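Visit report: Halonen open lab, Skevholm

We visited the Halonen lab in Skevholm on 25 January 2022, during its winter open afternoon. The lab has a ground-floor hall and two smaller rooms behind it, and all three were open to visitors. This report covers the towel folding work, which took up most of our time there. The mobile base demo in the hall was being repaired and we only saw it parked.

Getting there

The bus from the station stops at Rindberg Street, and the entrance is on the side facing the water. Coats and bags go in lockers by the door. Visitors are taken around in small groups and each stop lasts 20 minutes or so, with time for questions.

The folding project

Ratree Jitpraphai runs the project, which is called Skinon. Her question is how much a low-cost arm can learn about cloth from people steering it by hand. An operator moves a pair of small leader arms, two follower arms on the table copy the motion, and the joint positions are recorded together with the video. A policy is then trained on the recordings and run on the same table.

The data set had 2,246 recorded folds when we visited. The first 850 were done by one operator, and Jitpraphai now regards that as a mistake. The policy trained on them copied his habit of pausing over the cloth before each grasp, and it sometimes stayed in the pause until the run timed out. The later folds come from five people. They were asked to fold in the way that felt natural to them and to leave failed grasps in the recording if they recovered from them.

The result she presented was a comparison at equal size. Two policies were trained on 850 folds each, one set from the single operator and one from the mixed group. Each got the same number of trials with towels laid out flat. The mixed policy finished 79 percent of its trials. The single-operator policy finished fewer than half, and most of its failures were missed grasps that it did not try again.

Somebody in our group asked about thicker cloth. The answer was that bath towels have been tried and the motors overheat on long sessions. Hand towels and dishcloths are the limit for now.

At the table

Urho Turunen looks after the hardware and showed us the station. The arms are printed in the lab's own workshop and driven by hobby-grade servos, so a broken link can be replaced the same day. Gripper wear is the more common problem. The jaws lose their hold on looped fabric first, and he checks them every morning with a lift test before any recording starts.

The folded towel gets picked up at the end of each sequence, and the hold on it decides whether the fold survives the move. The black arm does the gripping at this stage while the orange one stays clear of the cloth.

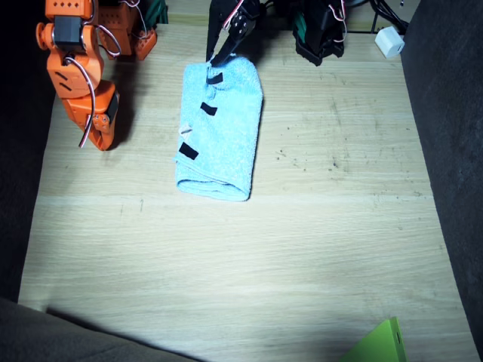
Scoring

A fold is scored from the final video image, and a person checks the ones the software is unsure of. Turunen said the checking used to take longer than the trials. Corner alignment counts most, then the final position on the table. Time is logged but does not enter the score.

What comes next

The group wants to start from a crumpled towel, which the present policy handles badly. Recording for that began in October and is slow, as a single attempt can take several minutes. Jitpraphai expects to need around 2,000 new folds before training is worth the computer time. The recordings made so far will be shared with other labs on request once faces and voices have been removed.

The next open afternoon had not been scheduled when we left. Groups of more than six are asked to write to the lab office first.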